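Vedau Bench Kit – Frequently Asked Questions

Last updated June 29, 2024. We add to this page when the same question comes in a few times. If yours is missing, use the contact form, replies go out in the order they land.

General

What do I get with the Bench Kit?
Two arms, two parallel grippers, wrist cameras, the mounts, the controller, the power supply and a cable set. Also the Pondach software license for one workstation. No table. No workstation. Please check the table section further down before you order one.

Who is it for?
Teams that want a two-arm setup for light handling work and don't want to spend a season integrating it. Labs mostly, some small packing and kitting shops. If you need a fenced cell with fast heavy arms this is the wrong product.

What's the difference between Vedau and Pondach?
Vedau is the hardware. Pondach is the software that runs on it. Same company, two names, sorry. One support desk for both.

Can I rent it first?
Yes. Rental is by the month, and half of what you pay comes off the price if you keep the kit. Rental kits are refurbished units with new fingers and new cables.

Do you do demos?
In person at Bellside, by appointment. Remote demos also work, we run the arms and you watch the wrist views live and ask for things.

Handling

What kind of objects does it do well?
Household and benchtop stuff. Bottles, mugs, small boxes, jars, sticks and tools with a straight handle. Anything with two reasonably parallel sides is easy. Soft plastic is fine if you turn the force down.

Won't it crush a squeeze bottle?
Not on the soft preset. Start low, go up one step at a time till it stops slipping. A full bottle needs more grip than an empty one, so save a preset for each. And hold it low on the body, well under the cap, so the nozzle stays clear for whatever comes next.

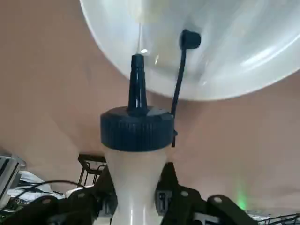 Same goes for thin cups and anything blow molded. If you see the wall dimple you are one step too high. The preset is stored per object, not per program, so you only set it once.

Can it open caps?
Screw caps, yes, with one arm holding and the other turning. Small push-in stoppers are harder. It can be taught but expect a lot of tries, and tether straps get in the way. Child-resistant caps no.

How heavy can the object be?
Payload per arm is on the spec sheet, under the model number you are buying. Don't forget what's inside the container. Two arms together do not give you double, figure on less.

How do I teach it a new task?
By hand. You move the arms through the job, Pondach records, and you repeat with the object in different spots. For a simple pick and place most customers get something usable from 200 recordings. For two-hand tasks plan on 600 and a bit of patience.

Do the objects have to be in the exact same place each time?
No, thats the point of the cameras. Inside the taught area it will find them. Outside it, don't expect much.

Cameras

Where do the cameras go?
One on each wrist, looking along the fingers. A fixed one beside or above the table is optional, but we'd say get it. Mount comes with the camera.

Does the background matter?
Less than people think. Our own benches look out on a regular working room with desks, lights, people walking through. You don't need a curtain or a booth. What does matter is that you record under the same conditions you'll run in. 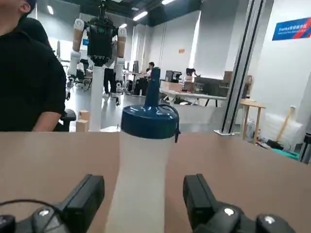 If your room changes a lot over the day, record some in the morning and some late. Strong sun straight onto the table is the one thing we ask you to block. Ordinary ceiling lights are fine.

What about see-through objects?
Milky plastic, good. Clear glass, so-so. Put a plain mat under it and it gets better.

Can I use my own cameras?
Yes for the fixed one, if it's on the supported list. No for the wrists. The bracket and the calibration are matched at the factory and we can't support swaps.

Do images leave my building?
Only if you turn on remote support. Off by default. People do end up in the wrist views, so tell your colleagues and check your local rules.

Table and setup

What table do I need?
Flat, stiff, matte. Plain color. Brown or tan both work, gloss does not. Deep enough that both mounts sit along the back edge with the whole work area in front. If it wobbles when you lean on it, it'll wobble when the arms move.

How long does install take?
One day if the table is ready and the power is there. Most delays are the table.

Can I leave things lying on the table?
Within reason. Racks, mugs, a container off to one side, all ok as long as nothing sits where an elbow comes down. Keep the electronics and loose cable past the edge, out of the work area – that one we do insist on. Wire racks are fine as fixtures, just tape down the feet or they creep over a long run and your recordings drift with them.
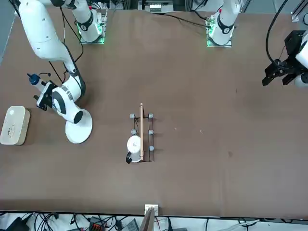
Cables and wear

How do I route the arm cables?
Down along the arm with slack at each joint, loose loops, no tight ties. Move every joint by hand to both ends before power up. A cable pulled tight at the wrist is the most common fault we see.

What wears out?
Finger pads first. Then wrist cables. Pads are a five minute swap with the hex key in the box. Check them weekly if you run daily, monthly otherwise. Part number for the pad set is 1975.

Do I have to recalibrate after changing pads?
Short check only, Pondach walks you through it. Full calibration is for when an arm has been off its mount or took a hard knock.

Ordering and support

Lead time?
Depends on stock. Orders placed in February got stuck behind a mount shortage, that's cleared now. You get a ship date with the order confirmation.

Who sells it outside the US?
Niazi handles sales and first line support. Same kit, different plug. Warranty is the same too, but send returns to them and not to us please.

What does support cost?
First year included. After that it's 300 dollars a month per kit, cancel when you like. Software fixes are free either way, new features are not.

Can I return it?
Within the trial window on your invoice, in the orignal crate. Keep the crate. Foam as well. Arms that come back in a cardboard box are not covered for shipping damage.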